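Setting up a wrist camera and grip routine on a shared workshop arm

These notes cover the second half of the job: getting the hand to close on something light without shoving it off the table. They assume the arm is bolted down, the hand is on its flange and you can already jog both from the laptop. If not, go back to the mounting page first.

You will need
The arm and hand, powered and homed
A small USB camera and its bracket
Two M3 screws and a 2.5 mm hex key
Parcel tape and a cardboard box you don't mind cutting up
An empty plastic bottle

1. Fit the camera
Put the bracket on the wrist side of the flange so the camera looks along the fingers. Ours sits 40 mm back from the knuckles. Any closer and the thumb fills the view when it lifts. Run the cable along the forearm with slack at each joint, then turn the wrist slowly through its full range by hand control and watch that nothing pulls tight.

2. Set the speed limit
Drop the arm to 3 per cent for the first moves. The Brunner controller we use forgets this setting when it is switched off, so check it every time. Keep the stop button where you can reach it without leaning over the table.

3. Check the view at the table
Bring the hand down over the work surface with the fingers pointing across it and save a couple of stills. Do this in the light you mean to work in.
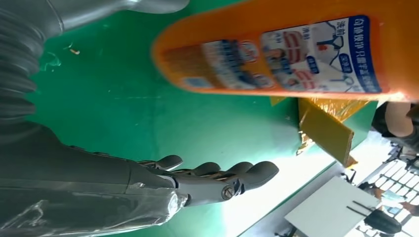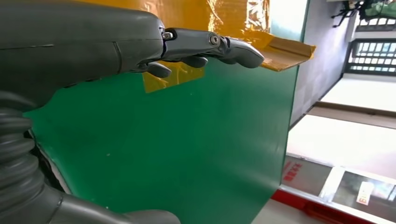

Finger force is the setting that takes the longest, and the factory value is far too high for packaging. Start at 300 on the force scale and work down. A box flap is a good first target as it bends before anything breaks, and you can see from the camera when the fingertip is close to it, as in the second picture. The orange bottle in the first one is harder work, being round and lying on its side. Leave bottles until the flap goes well. Glossy tape and a glossy table both throw back light, so if your detection picks up bright patches, turn the exposure down before you touch anything else.

4. Record the approach
Save three positions: clear of the table, level with the target, and touching. Name them properly. Teguh Pattinasarany wrote the script we use at Zadedcombe and it reads the names in alphabetical order - ours start with a, b and c.

5. Run it
Play the positions through once with nothing in the way, then with the flap. We settled on a force of 27 for thin card. If the finger stalls early, raise it in small steps and save each value with the date.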